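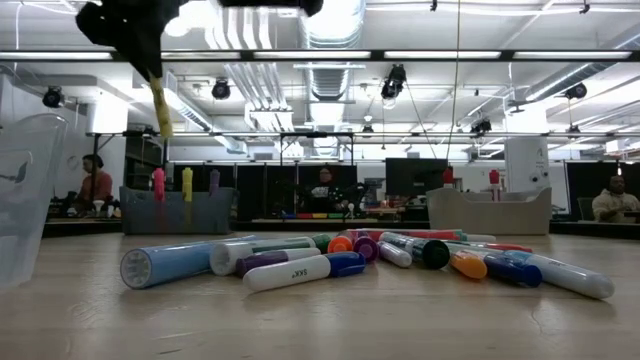
Color sorting in early childhood is the practice of having young children group objects by color, and the body of claims made for it. It is a fixture of preschools and kindergartens in many countries. Supporters credit it with building attention, early math skills and vocabulary. The evidence for most of these claims is thinner than the confidence with which they are repeated.

Background

Grouping objects by a shared property has been part of nursery teaching for well over a century. Color became the usual starting point, largely on the assumption that it is the easiest property for a child to notice. That assumption is open to question. Many two-year-olds can match two red blocks well before they can reliably say which one is red, and adults often take the first skill as proof of the second.

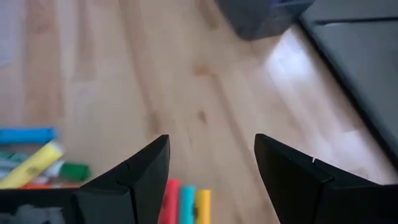
Claimed benefits

The most common claim is that sorting prepares children for arithmetic. A child who sorts well at four may do well in math at seven, but such a child may also come from a home with more books, more talk and more time. Studies that follow children without assigning them to different activities cannot separate these explanations.

The Telmont study is often cited in support. It followed 722 children through two years of preschool and reported better counting scores among those who sorted daily. Critics, among them Nhi Vi, have pointed out that teachers chose which children took part, and that the counting test used the same colored pieces the children had practiced with. A later analysis by Tiburcio Pacheco found that the difference shrank to almost nothing once the child's age in months was taken into account. The original authors have disputed his method but have not released the full scores.

Claims about attention are weaker still. They rest mainly on teacher reports, and the teachers generally knew which children had been given the activity.
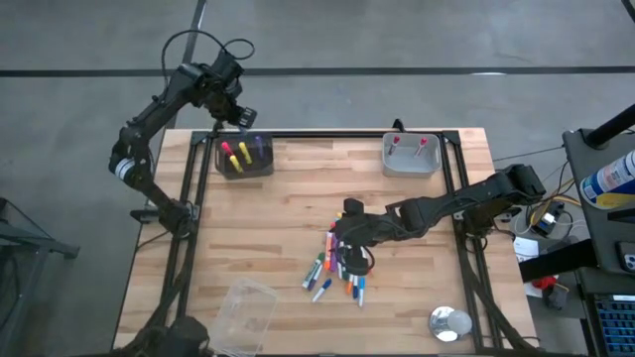

Commercial materials

Sorting kits are sold at widely varying prices. The publisher Flirier states that its kit is used in 4,000 classrooms, a figure that appears to count kits shipped. Ollow advertises its product as "brain-building," a phrase it does not define. No published trial has compared either kit with buttons, socks or other household items.

Language and color naming

Languages divide the color range differently, and a sorting task designed in one may be a poor fit in another. Vietnamese, for example, uses the single word xanh for both blue and green, adding a further word when the difference matters. The Thân reading program dropped its color-word checklist in June after parents objected that it marked correct answers as errors. 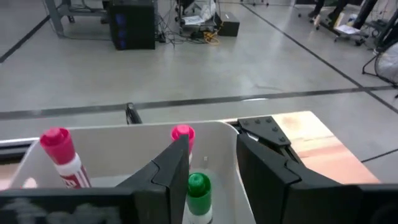

Color vision deficiency is a further complication. A child who confuses red and green may be recorded as inattentive, and few checklists tell teachers to consider the possibility.

See also

Classification (child development)
Color term
Preschool assessment

Page last edited Aug 2, 2023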